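Weekend Helper Wanted for Our Basket and Home Goods Shop in Lindton
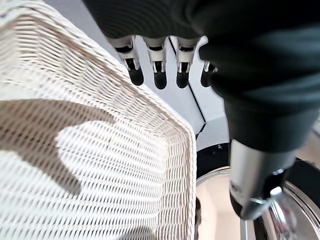 Bundetari is a small shop on the main street of Lindton. We sell baskets, linen and simple things for the home, and we are looking for one person to join us from the middle of November. The work is 6 hours each day, 2 days every week, always on the weekend.

Your tasks will be to serve the customers, unpack deliveries, put prices on new goods and keep the shelves in good order. Before the holidays there are many orders to pack, so you should not mind standing for a long time.

We do not ask for experience in a shop. It is more important for us that you are friendly and come on time. You should speak English well enough to talk with customers – a second language is welcome. You must be at least 18 years old.

We pay every two weeks, and staff can buy from the shop at a lower price. The bus from Moluton stops nearly 300 meters from our door.

Please bring a short letter and your resume to the shop, or leave them at our stand in the Aasen market hall. The last day to apply is Nov 4, 2021. We will answer every person who writes to us.

Recent listings
Kitchen assistant, Moluton
Evening cleaner, Aasen
Delivery driver, Lindton
Reading helper for school library, Moluton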